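Chapter 8
Writing and Trade

People kept accounts before they wrote stories. In Brurkdale, a river town of 3,000, grain sellers scratched tallies into clay and stored them by the season. Ink came later — first soot and gum, then dyes brought upriver from Gedis.

This chapter follows writing materials from clay to paper to the surfaces used in classrooms now. Section 1 covers tallies. Section 2 looks at the Kondeo ledger, with its 28 pages of debts and payments. Review terms are on page 16.

As you read, note who could write and who paid for it.
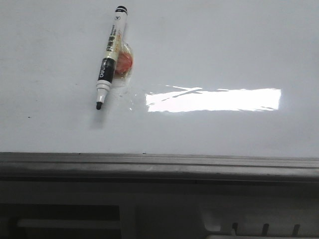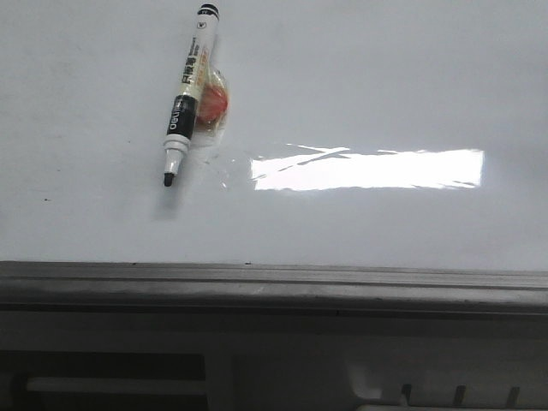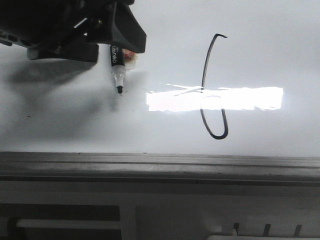

Figure 8.1 Glossy white writing surface, three views. A marker lies on it in the first and second.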